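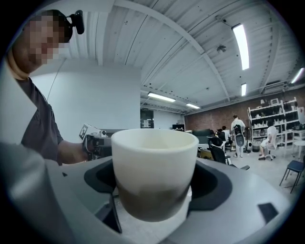
My knee, the second winter

I promised to write again when I have some news about my right knee, and now I have a little. For those who did not read the earlier post: last July I was told that the cartilage on the inner side is worn. The doctor in Kullen did not want to operate. She gave me exercises, a sheet with drawings, and an appointment six months later.

At first I was disappointed. I wanted an injection, because a man in the waiting room had received one and was very happy with it. The doctor said we can talk about it later, if the exercises do not help enough. I wrote this down word for word, so that I would not argue with myself at home.

What I do every day

In the morning, before coffee, I do the straight leg raise and the small squat against the wall. The whole thing takes less time than the coffee machine at work needs to warm up. In the evening I do the step. I use the lowest stair in our building and I hold the rail. On bad days I do only the leg raises, and I mark this in my notebook with a small circle.

I also walk. In autumn I started with 900 steps after lunch, and then I went up to 1,000 and stayed there for some weeks. My best walk after lunch is now 2,086 steps, to the bridge in Nimari and back. I know that for many readers this is nothing. For me it was a good day, and the knee was quiet also in the night.

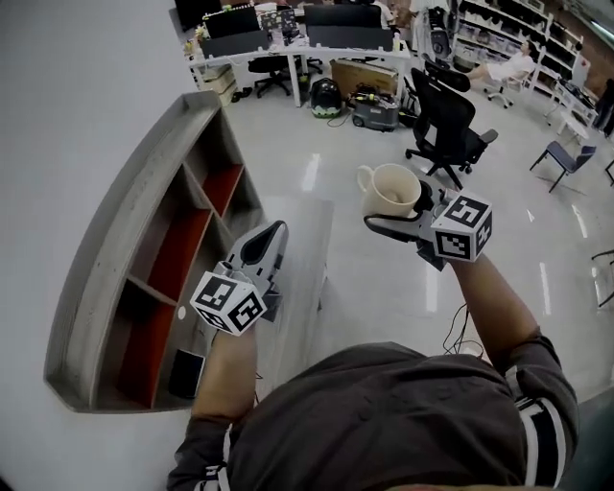

Mug in a gripper, seen from above.

The pain is not gone. It comes when I go down the stairs, much less when I go up, and it comes when I sit too long with the leg bent. The physiotherapist at the Mernunel clinic explained that a little pain during the exercise is allowed if it has calmed down by the next morning. Before, I stopped at the first feeling – and then I did nothing for a week, and the leg became weaker again. I think this was my biggest mistake.

About the tablets: I took them regularly for 2 weeks in the beginning, as I was told, and now only sometimes. Please ask your own doctor about this and do not copy me. I have a sensitive stomach and my dose was chosen for that. 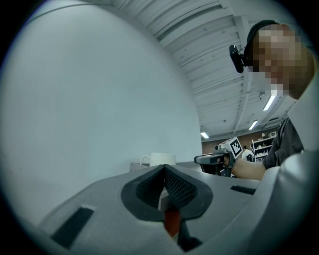 The brace

Several of you asked which brace I wear. It is a simple elastic one from the pharmacy in Kioko, without metal parts. It keeps the knee warm and I feel safer on the bus. The physiotherapist is not against it, but she wants me to take it off for the exercises. In summer it will be too hot, I am afraid.

My next appointment is in July. I will bring the notebook with the circles and ask again about the injection – this time with better questions.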